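Progress report: moving the Foltby records to Liltevex
27th June

Status: behind plan, and I would not yet call the new date safe.

We have now exported 20 of the old tables to plain text and loaded them at Bickerstaff. The supplier's line is that the import is "lossless". I have my doubts. In 2 tables the leading zeros were gone from the account codes, and in a third every address with a line break in it had been split into two records. Liltevex reported 100 percent success on all 3.

The supplier has offered a "smart repair" add-on for this. It was shown to us in May on their own clean sample, and I learned nothing from that. I recommend we pay for no part of it until it has been run on our worst table.

Broncombe wants to switch off the old server as soon as the last load finishes. I am against it. Almost all the checking so far has been record counts, and a count will not show a date read with day and month swapped.

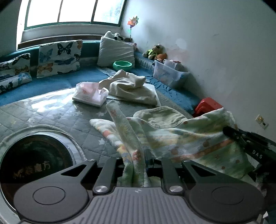

Free-text fields are the part I trust least. Staff at Foltby typed whatever they liked, and commas and quote marks turn up everywhere. The item descriptions are typical: "blanket, pastel, orange dots, pink stripe near border" is one field to a person and four to a careless parser. We have asked for every text field to be quoted on export and are still waiting for a reply.

Spending is within budget, mainly due to the late start. Next step is a full reload of the failed tables, compared field by field against the originals.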